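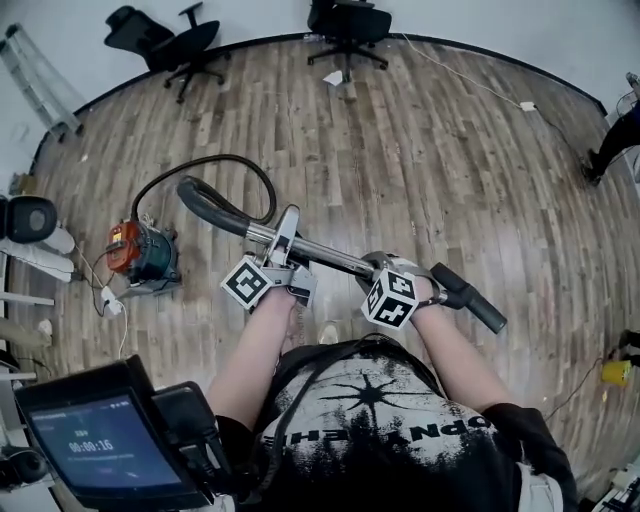 Room 601, holding the vacuum wand over the plank floor. The canister is on its gray base, with the office chairs at the far end.

Istine Workrooms: Floor and Furniture Care
Progress report to the Womov Fund
Prepared by Leen Yammine
Period covered: up to the end of June

Summary

The grant pays for cleaning equipment, cleaning hours and small floor repairs in the rented workrooms at Istine. Equipment is bought and in use. The cleaning schedule is running in all the rooms on the top floor. Floor repairs are behind, and I explain the delay under Repairs. We are within budget and are not asking for more money.

Equipment

We bought the canister vacuum, a spare hose, two flat mops and a set of felt pads for chair and table legs. The order went through Qaisi, who also hold the service contract. The spare hose came with the wrong connector and was exchanged at no cost.

We chose a canister over an upright after trying both in 601. The upright was easier to store but left grit along the black edge strip where the floor meets the wall. That strip curves, and the wide head of the upright could not follow it. With the canister, the body stays in the middle of the room and only the wand has to go to the edge. The drawback is the cord. It doesn't reach the far corner of the larger rooms from the door, so an extension is needed there. Please see the note on cords below.

Cleaning schedule

Each room is vacuumed at 4 p.m., before the evening bookings arrive. Mopping is done once a week. The order of work in each room is now fixed and is posted inside the supply closet:

Move chairs to one end of the room.
Vacuum along the boards, then around the edge strip.
Bring the chairs back and vacuum the end where they stood.
Wipe the chair bases.
Empty the canister and check the hose for blockages.

The third step was missing from the first version of the list. The strip of floor under the chairs was getting skipped and we had two comments about it from people using the rooms. It was added in the second month and there have been no comments since.

A full clean of 601 takes 25 minutes with the chairs moved. The original plan allowed 20. I have changed the plan and made up the time by cleaning the hallway on alternate days.

Condition of the floors

The grayish-brown planks have a wood look and are fairly forgiving of marks, but dust shows on them in afternoon light. The worst wear is at the doors and in the places where the office chairs roll. We found scratches in two rooms that match the chair casters. Soft casters have been fitted to the chairs in those rooms as a trial. Felt pads are on all the tables.

No more wet mopping with a full bucket is being done. Miker, who laid the floors, asked for damp mopping only, and the flat mops were bought for that purpose.

Cords and outlets

The vacuum cord and the extension cross the floor while work is going on. We had one near fall in the hallway and no injuries. The cord is now kept along the side of the room away from the door, and the door is closed during vacuuming. Power strips left on the floor by room users are picked up at the end of each day and put on the shelf.

I have asked the building for one more wall outlet in 601. They have agreed in principle but have not given a date.

Repairs

The plan was to replace the damaged planks by the door of 601 and refit the loose part of the edge strip in the room next to it. The edge strip is done. The planks are not. Miker no longer stock the same board, and the nearest match is visibly darker. They are checking with another warehouse. If nothing turns up, I suggest using planks from under the storage cabinets, where the new ones would be out of sight. That adds half a day of labor and can be covered from the repairs line.

Budget

Equipment came in $100 under the planned amount, mainly because we did not need a second set of wand attachments. I would like to move this to the repairs line to pay for the extra labor described above. Cleaning hours are on plan. Nothing has been spent from the contingency.

Next period

Finish the planks at the door of 601.
Decide whether to fit soft casters to the rest of the office chairs. The trial rooms will be checked for new scratches first.
Replace the vacuum filters and record the date in the supply closet.
Follow up with the building on the outlet.

Approval needed

Please confirm that the $100 can be moved from equipment to repairs. A reply by email is enough. Receipts for the Qaisi order and the edge strip work are attached to the budget sheet.

Leen Yammine
Istine Workrooms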